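About Druvar

Druvar is a small automation advisory shop. Plant managers pay us to go and look at equipment before they sign for it, and to come back with an opinion. We sell no machines and take no commission from anyone who does.

We get invited to a lot of open days. Most of them have better coffee than robots. The one at Lynch in October was a two-arm tabletop cell running a job anyone can judge: a marker and a cup. 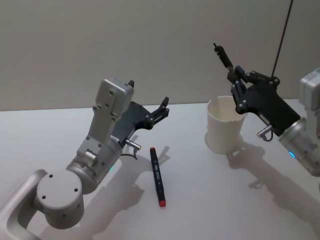
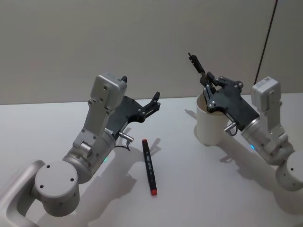
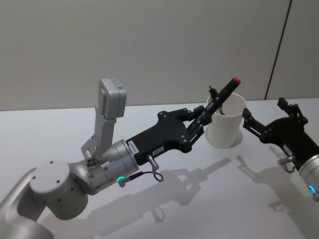 What we look for at a demonstration

A white table, a plain wall and even light are kind conditions for any robot. Your packing line has glare, dust and a guy named Phil leaning on things. So when a host says the cell is "ready for the floor," we ask which floor.

We also ask to move the parts ourselves. At Lynch they let us, after some discussion, and we gave them credit for that in our notes. We asked for the failure log too and are still waiting for it.

Picking up a marker is harder than it looks and we don't sneer at it. A thin round barrel lying at an angle is an awkward thing to grip. Two arms working close together can get in each other's way. But a good grasp tells you very little about cycle time, and the brochure from Lunamance, who handled the event, had a lot to say about cycle time.

How we started

Mieczysław Zalewska founded the company after 12 years in maintenance at Flavov, where he inherited a palletizer bought on the strength of one very good afternoon. It spent most of its life under a tarp. He still reads every report before it leaves the office - and usually sends it back once.

What you get from us

A site visit, a written report in plain language, and a phone call where you can argue with it. If we think a person with a cart will do the job better, the report will say so. We charge the same either way.

Page last updated Dec 12, 2021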